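Showing a robot a bathroom job by hand: some tips

Print this page | E-mail this to a friend

By Eilif Vik
January 30, 2018

Most of the time you lose in teaching by demonstration goes on runs you have to throw away. Out of our first 300 at Nisberg we kept 243, and nearly all the waste came from small habits. These tips are for hand-held grippers, worn or carried by a person. If you drive the arm by remote control, see the last two.

Pick one job and say it in a short sentence before you start. "Close the lid" is a job. "Tidy the toilet" is four or five.

Start and finish with your hands in the same place. I hold both grippers at waist height, count to two, and go.

Move at about half your normal speed near anything hard. Ceramic chips, and a fast approach blurs the view just when you need it.

Keep the marker cubes facing outwards. It is easy to roll your wrist under a rim and hide them. Wipe the faces with a dry cloth – never a wet one, as the print lifts.

Don't use your fingers to help. If the lid slips, let it slip and do the run again.

Look at the thing you are about to touch. With a camera on your head, a glance at the clock goes into the recording too.

Tape cables down where people walk, or at least agree on a path around them. Check the trailing lead on any backpack before turning.

Lids with a slow hinge want a light push and then an open hand. Press all the way down and the robot learns to fight the hinge. We got the Vávra seats wrong for most of November.

Change the set-up every ten runs or so. Shift the bin, swap the cloth, stand on the other side.

For remote control, put the operator where they can see the real fixture as well as the screen. A small delay feels much bigger when you are reaching over a rim.

Also for remote control: rest the arms between runs. Tired operators overshoot, and the Nesik handles we use are stiff.
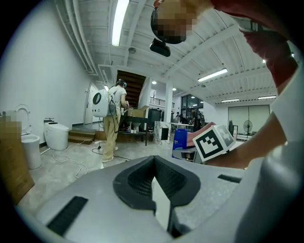
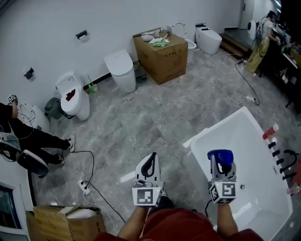 Hand-held grippers and marker cubes among the bathroom fixtures.

14 shares | 3 comments

Comments

Cliner: Does the dry cloth rule go for laminated markers as well? Ours have had a damp wipe every night and look fine.

Eilif Vik: Laminated is fine damp. Ours are plain printed.

petra_m: Half speed made a big difference here. We used to bin one run in three on the cistern lid.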